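The Casiva Bowl Claims

The Casiva people were back at the Brodberg market on Thursday with their singing bowls, and this time they brought a brochure. According to the brochure, 6 minutes beside a bowl each evening will "reset" your sleep. It cites a survey of 145 customers. It doesn't say what they were asked, or how many customers were asked and didn't bother to answer.

I don't doubt that sitting still for 6 minutes before bed is pleasant. I do doubt that you need to spend 600 dollars to do it. The stand had no plain mixing bowl to compare, and when I asked about a control group I was handed a second brochure.

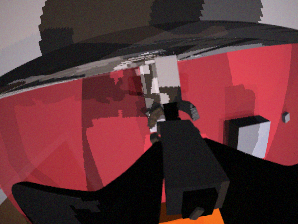

Chibuzor Okafor wrote in to say that he has slept better since March, and that he doesn't much care whether it's the bowl or the quiet, as long as it keeps working. Fair enough. I'd only point out that he also gave up his late coffee in March, which he mentions in the next line of the same letter.

The big number on the cover, 3493, is the count of "sleep events improved." I read both brochures twice and still can't tell you what a sleep event is. If one customer can have two dozen of them, the figure gets large in a hurry.

Casiva offers refunds within the month, less shipping. Anyone tempted should ask for that in writing and keep a sleep diary for a couple of weeks before the thing arrives. Send me the diary afterward, good or bad, and I'll print what it says.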